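Workshop > Notebooks > Finishing bench > Shellac trials

November, entry 14
Vinh Đặng

Started the second round of shellac tests for the Cheon stools. The first round went cloudy on three of the eight sample boards and we never settled why, so I'm changing one thing at a time.

Flakes: dewaxed blonde from the new bag. The old bag is at the back of the cupboard with tape on it. Please don't use it, it was leaving gel in the bottom of the jar even after two nights.

Mix: 50 g flakes into a 700 mL jar of alcohol for the wash coat. It's thinner than what Mattes likes but it levels better on end grain. Shook it every time I walked past. Strained through a paint filter, then again through an old T-shirt. Left the lid loose for 20 minutes before the first coat to let the bubbles come up.

Boards 1 to 4 are maple, sanded to 220. Boards 5 to 8 are the same maple, sanded to 320. Wiped all of them with alcohol and let them flash off. Two wash coats with the pad, light scuff with grey abrasive, then one heavier coat.

Results so far. Board 2 has a ridge where I stopped the pad partway, my fault. 5 and 6 look very even but I can't tell them from 1 when I hold them to the window. If 320 gives us nothing I'd sooner stop at 220 and save the paper. Board 7 has a dull patch near one corner. Could be a fingerprint. Agnese thinks it's glue from when the blank was jointed, and she may be right, the patch runs along the seam.

Humidity was up all morning with the rain. I shut the side door at lunch and ran the heater. That's a second variable, so note it against 7 and 8, which were coated before lunch. The others had their heavy coat after.

Nam-gil asked whether we could go straight to the Irnano water-based finish and skip all this. I tried it on offcut 734. It raised the grain badly and the colour came up cold next to the shellac. Kept the offcut, it's on the shelf over the sink if anyone wants to look.

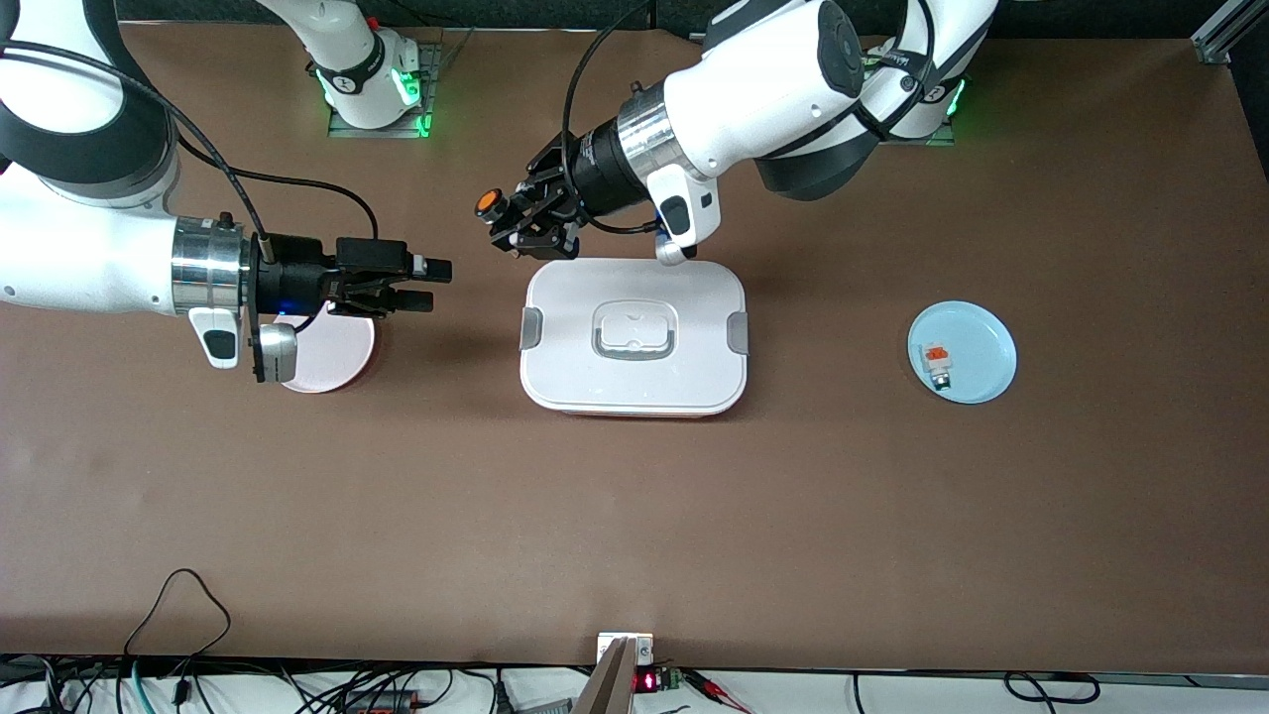 Pads: the cotton ones from Hondard shed lint. Went back to cheesecloth wrapped around wool. Keep the good pad in the screw-top jar with a splash of alcohol and close it properly, Byung-chul found it hard as a biscuit last week and it took an hour to make another.

To do:
Redo board 2.
Cut a fresh blank to replace 7, no seam.
Leave the rest until they stop smelling, then the wet glass test on 1, 3, 5 and 8.
Order alcohol, we're on the last can.
Ask Mattes what cut he used on the Nullura bench, it's not written down anywhere I can find.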